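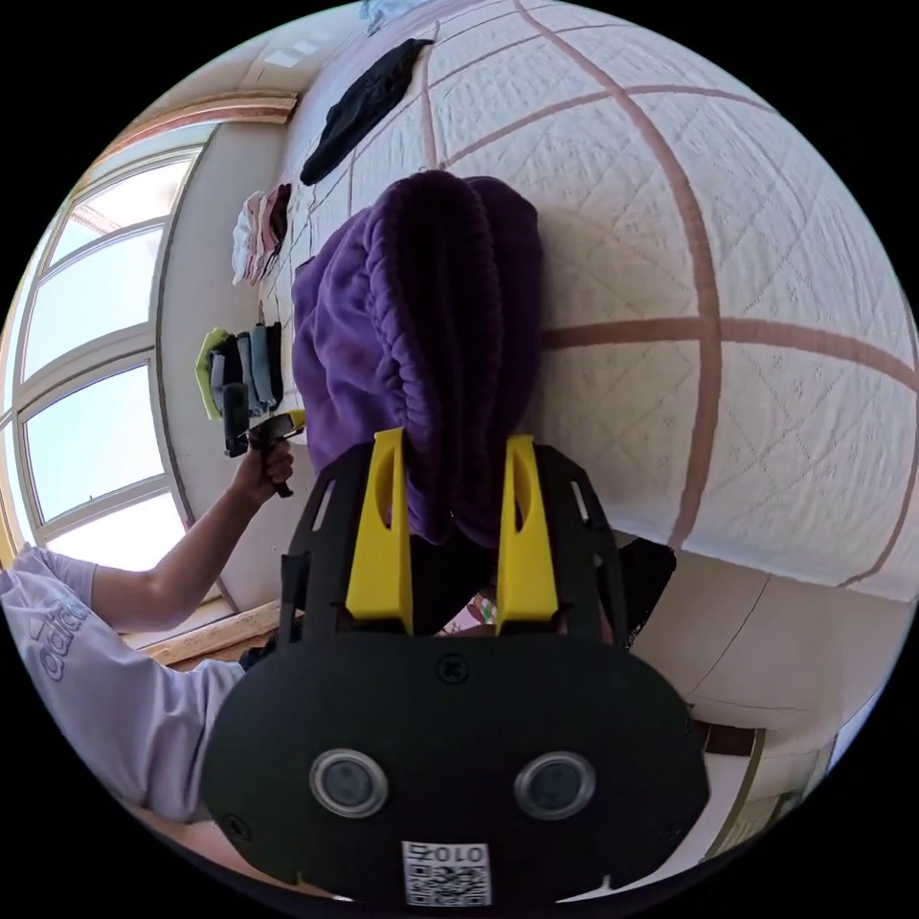
Sleeping in a sweater in September is one thing, Analyn Belmonte told the tenants' meeting, but she is not doing it again until the middle of October.

Plenty of nodding at that. The meeting, in the ground floor hall at Darkau, ran well past 9 p.m. and was mostly on one subject: when the heat comes on.

Under the current building rules the boilers at Darkau stay off until the outside temperature has been below 50 degrees for three nights in a row. Last year that did not happen until well into October. Tenants want a fixed date insted, and they want it in the lease.

A petition handed in before the meeting had signatures from 63 apartments. It asks for heat no later than the last week of September, plus a phone number that somebody picks up on weekends.

Bjarnason, which manages the property, sent Dexter Layug. He said the company was "open to a date" but would not name one. Fuel is bought ahead, he said, and the contract with the supplier, Zumum, runs to the end of the season. An earlier start means a bigger order. He put the extra cost at some $28 per apartment for the year.

That number did not go over badly. Several people said they would pay it. Others asked why they should, with rents already up in the spring.

"I bought two space heaters last fall. That was more than 28 dollars," said Mark Anthony Cabrera, fourth floor, north side. North side apartments are the ones with most of the complaints – no sun after about noon, and the hallway windows on that side still haven't been resealed.

Space heaters came up a lot. Layug reminded tenants that the older wiring on floors one to four is not meant for them and asked that they not be run overnight or off extension cords. Cabrera asked what people were supposed to use. Layug said he would take the question back to the office.

Also raised: radiators that bang, radiators that only heat at one end, and the thermostat in the lobby which reads high next to the mail room door. Bjarnason says bleeding of the radiators starts on the top floor this month and works down. Tenants need to clear the space in front of the valves. Notices will go under doors the night before.

Neighboring Iltelitz went over to a fixed date two years ago. Ritva Riihimäki, who sits on the tenant board there, said complaints dropped the first fall but that people now grumble on warm days becuase the heat can't be turned off in the bedrooms. She suggested Darkau ask for working valves first and the date second. Mixed reaction to that.

No vote was taken. Bjarnason has promised a written answer before the end of the month. Benjie Calimlim is collecting further signatures, apartment 3C, evenings after six.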